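Project report — trying out the Wumbei path kit

Bevan Merrick, robotics option, second draft

Aim. See if the Wumbei navigation kit (sold by Kilter, add-on for the Prutar base) can follow an unmarked path outdoors. The seller's page says "no kerbs, no lines needed". We wanted to check that.

Setup. Took most of an afternoon. Manual skips the firmware step completely, had to email support. Reply came in 2 days, fair enough. Calibration is 100 frames and you can't pause it, so if someone walks past you start agian.

Route was the dirt track under the trees. No hard edge on either side, and strong shade further on, so a decent test.
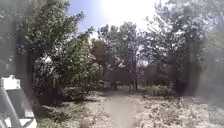 Logging was set to one row per path estimate. 1347 rows in total, 191 flagged low confidence by the kit itself. Most of the flagged ones came from changes in light — sun to shade mainly. Leaf litter caused some too, less than I expected.

Steering was smooth when confidence was high. When it dropped the kit just slowed down and waited, safe but annoying. Sendent's older kit, which we had last year, would carry on and guess.

Problems: battery clip is weak. App logs me out. Export only does one run at a time and the file names are usless.

Would I buy it? For a club yes, if the manual gets fixed. Still to do — repeat in February with low sun, and put the exposure setings in the appendix.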